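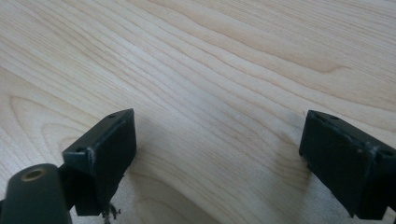 Wrist view, fingers open over the bare tabletop.

Notebook, October. Dakdale bench, hat task.

Picked up the tracking problem again. Pose estimates from the hand-held grippers were drifting whenever the wrist view had only table in it. The grain looks like plenty of texture to a person, but the feature matcher treats one wavy band as much like the next one. Matches slide along the grain, and the filter believes them because they agree with each other.

First thing checked was the masks. The fingers sit in the lower part of the wrist view all the time and don't move with the table, so any features on them pull the estimate toward zero motion. The scuffed edges and the round holes are good corners, unfortunately. The old mask was drawn for closed fingers and left a strip of the right finger uncovered when open. Redrew it from the jaw width signal, so it now follows opening. Also masked the shadow next to the fingers. Did not bother with the loose fibers under the left finger; they are inside the new mask anyway.

Changes in the Lundov branch:

mask_from_width on by default
feature cap per image set to 800 (was unlimited)
reject a match set if all of it lies along one direction
IMU-only fallback when inliers drop below 77

The direction test is the one I was least sure about. It is a plain check on the spread of the residuals. If the spread along one axis is much larger than across it, the visual update is applied across only and the IMU carries the rest. Cost is too small to show up in the profiler.

Reran the stored session, 229 demonstrations. With the old code the left and right tracks disagreed at the start of many of them, before either gripper was near the hat. With the new code the starts line up. What is left is 2 demonstrations with a jump in the left track. Both have a long stretch over bare wood, and the IMU bias was still settling. Marked them as excluded in the index. Have not deleted them.

Segmentation next. The planner wants the hat task cut into reach, grasp, lift, place and release. Jaw width alone is not enough. The brim is soft, so the jaws can be nearly shut whether or not there is cloth between them. Tried the Deschamps classifier on the head view with both gripper tracks as extra input. Grasp and release come out better. Reach and lift still run together when the operator moves slowly.
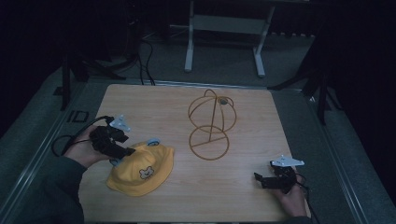

Can the stand be used as a fixed reference for both grippers?
Only until it gets bumped. The base is a light wire ring and nothing holds it to the table, so the planner should take the stand pose again at the start of each segment and keep the table frame as the reference.

Put that in as a config option, stand_pose: per_segment. The detector has trouble with the cage – you can see straight through it, and depth returns the table behind as often as the wire. Color works better. Orange threshold first, then fit the ring of the base for position and use the straight rod for the axis. Orange and the yellow of the hat are close enough in hue that the threshold had to be narrowed, and the narrow one may fail under other lights. Not tested at Hiludholm yet, where the lights are warmer.

Open items:

longer still period at start of recording so the bias can settle
second look at reach/lift boundary, maybe use speed of both hands
hue threshold from a calibration shot instead of a constant
merge the mask change first, by itself – the direction test can wait for review

Replay job for the merged branch is queued for 6 pm. Logs go in the same folder as the last run.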